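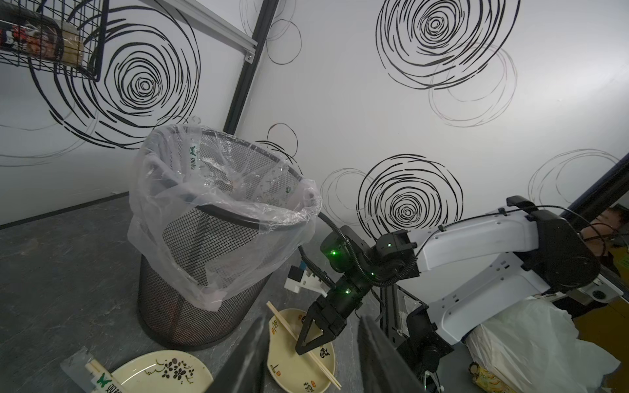 Liner fit in open-top baskets has come up on this list before, mostly as a question of volume, and I think volume is the wrong number to buy on. What fails first is the rim. A carrier bag put to second use as a liner will often hold more than the basket does and still slide in when the first plate is scraped over it, for want of enough film turned over the edge. The black mesh basket on the speckled counter has a printed bag in it, green lettering up near the rim, with the top folded outward and hanging down the front in creases. That much overhang is what I would call adequate. Anything shorter I would clip.

Home > Lists > Household > Archive > Next in thread > Previous in thread

Reading time: 3 min

On the earlier post:

> I bought the Stisix 8-liter liners for the kitchen basket and they
> drop inside within a day. The basket is wire mesh with a rolled rim.
> The packet says they fit. Is the mesh the problem? Would a solid
> basket hold the bag better? I would also like to know if people
> put plates straight over the bin or scrape somewhere else first.
> We eat takeout at the counter most nights and the mess is mainly
> wrappers, sleeves and sauce.

The mesh is a minor factor. A solid wall traps air under the liner, so a bag in a solid basket balloons and has to be pushed down by hand. Mesh vents through the side and the bag settles on its own. The cost is that there is no suction holding it there either, and all the load goes to the fold at the rim. A rolled rim has a larger radius than a cut edge, which is kinder to thin film but gives it less to catch on.

Measure the outside circumference of the rim with a piece of string. Then lay the liner flat, measure across the mouth, and double it. If the liner figure is well over the rim figure, the bag will slip whatever its stated capacity. Mine was a 700 mm rim, and the Stisix liners I had were far too wide for it. The fix is to gather the spare film at the back, twist it once and tuck the twist under the fold. A knot also works but tears when you take the bag out.

The Gramosus band, a plain elastic loop sold for the purpose, holds well on a straight-sided basket. On a tapered one it creeps down. I stopped using mine in April and went back to the twist.

On plates: I scrape over the bin, on the counter, with the basket close enough that nothing has to cross open surface. Wooden chopsticks go in last and lying down. Stood on end they puncture the liner at the base, and with mesh underneath, any sauce that gets out goes straight onto the counter. A folded sheet of newspaper in the bottom of the basket, below the bag, takes care of small leaks. Change it when you change the liner.

Order of work after a takeout meal, as I do it:

1. Dry wrappers and clear packets first, pressed flat.
2. Unopened chopsticks out of the way, still in their sleeves, into the drawer.
3. Food scraps.
4. Used chopsticks, laid flat on the scraps.
5. Plates to the sink. Stained ones soak for 30 minutes in plain warm water.

Carrier bags from the meal itself can be kept for the next change if they are clean and have no holes. Check by holding the mouth closed and squeezing. I keep a handful folded in a Buline tin beside the sink. Bags with vent holes near the base are no use as liners and go with the film recycling, if your store takes it.

I have not tried the Fagundes basket with the inner ring that clamps the bag. If someone on the list has one, please post the ring diameter and say if it will take an ordinary carrier bag or only the maker's own.

4 replies | 2 shares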